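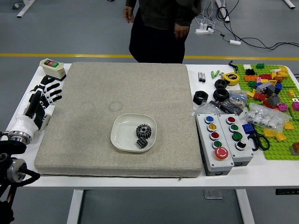

Ok so I finally put prices on my website. Fifteen years of painting and every single piece said "enquire for price" until this morning!

Prinunness (the little gallery that used to carry me) always told me to hide them. Keeps it classy, apparently. Mostly it kept people from emailing me.

New system is by size. Small gouaches are $400, the mid-size harbour ones are $685 and the big canvas is $2,042 because I did the maths on framing and refused to round it down.

I did have a wobble about the big one. Had the colour sample sheet out and the calculator beside it and nearly knocked a third off - then I remembered what the stretcher bars cost.

Set the shop up on Tristico, which took all afternoon as it kept flipping my portrait pieces sideways. If anyone's favourite seagull is lying on its back, please tell me.

Two enquiries already, both asking about postage, which I forgot to add. Doing that after tea.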